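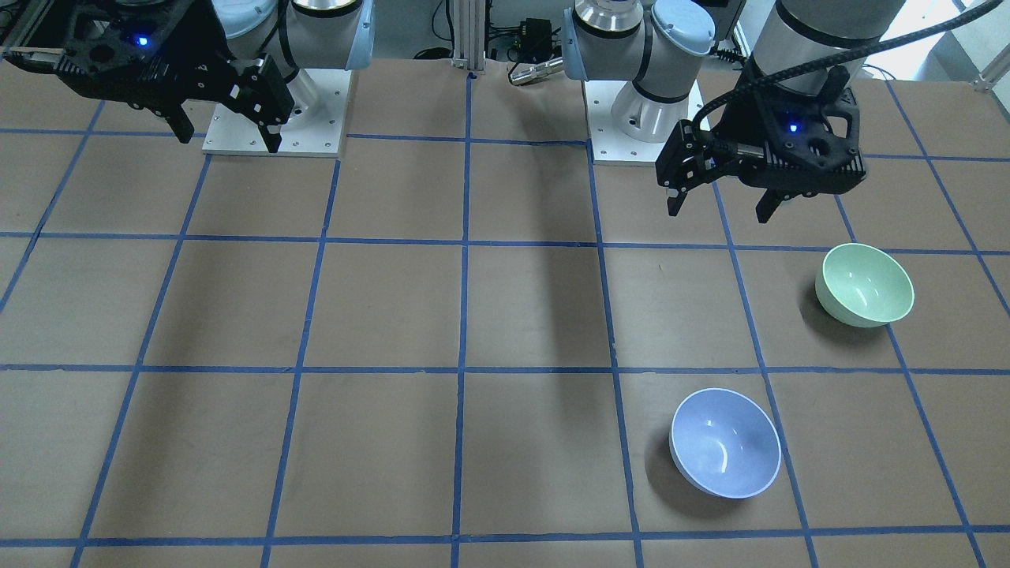 Figure 3. The two-arm cell at the Tinberg open day, with both bowls on the taped grid and both grippers open.

4.2 Running the Cell in Front of the Public

The laboratory results in Section 3 were gathered under conditions that flattered us. The people present knew how the system worked and did not ask whether it could do eggs. For the second part of the study we moved the cell to the Tinberg open day, held on a Wednesday in July, and ran the same bowl task for 9 hours in front of anyone who wandered in. The door count for the day was 300, a figure we report with pride and without asking how many were looking for the restrooms.

The task was kept as plain as possible. A visitor called out a grid cell, an operator entered it, and the planner (Gelirine, described in Section 2) chose which arm should move which bowl. Blue masking tape marked the cells. We had considered a projected grid, which would have looked a good deal more like the future, but tape can be fixed by a person holding a roll of tape. Its lines are not all straight. The planner works from calibrated positions and has no opinion on the matter; several visitors did.

We logged 149 complete requests. Visitors had been told they could pick any cell, and most took this to mean the one farthest from wherever the bowl was. A smaller group tried to have both bowls sent to the same cell, a request the planner refuses and children find very funny. Refusals were logged separately and are left out of the totals.

The hardest part to present was the waiting. Between requests the arms hold above the table with the fingers open while the planner checks the next motion, and in the lab this pause had never bothered us. In public it was widely read as a breakdown. One of us, Yevhen Kostiuk, took to announcing "it is thinking" at each pause, and the crowd stayed noticeably longer during his shifts. We have no measure of this effect and would not know how to put it in a table.

Comment cards were offered at the exit. The most frequent question on them concerned price, followed by whether the robot could be taught to load a dishwasher. We had prepared a handout on the shared-workspace constraint, following Kuzmenko's layout for non-expert readers, and recovered most of the copies from the chairs.
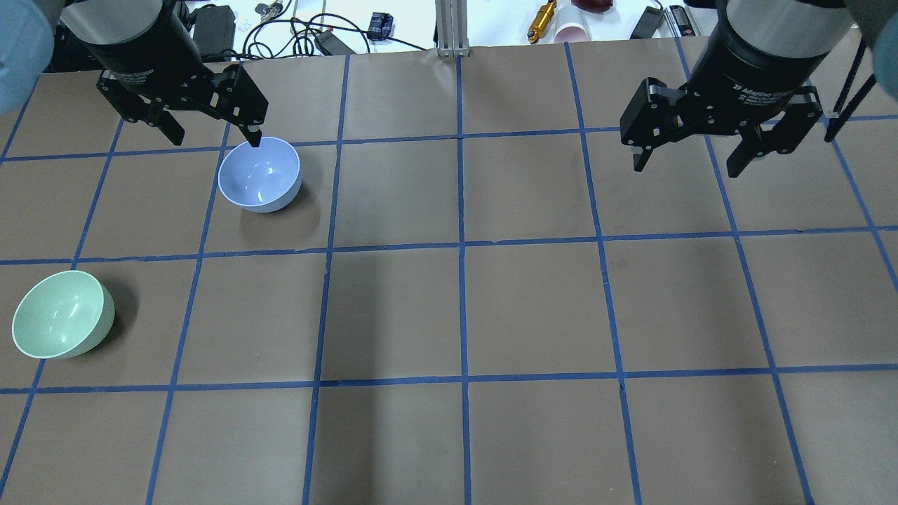 4.3 Logged Motions and Exclusions

The controller recorded 3,310 motion segments over the day. Segments from the morning warm-up were removed before analysis, as were those from a stretch in which the Brelline logging service was writing to a full disk. The remaining segments were matched to visitor requests by timestamp.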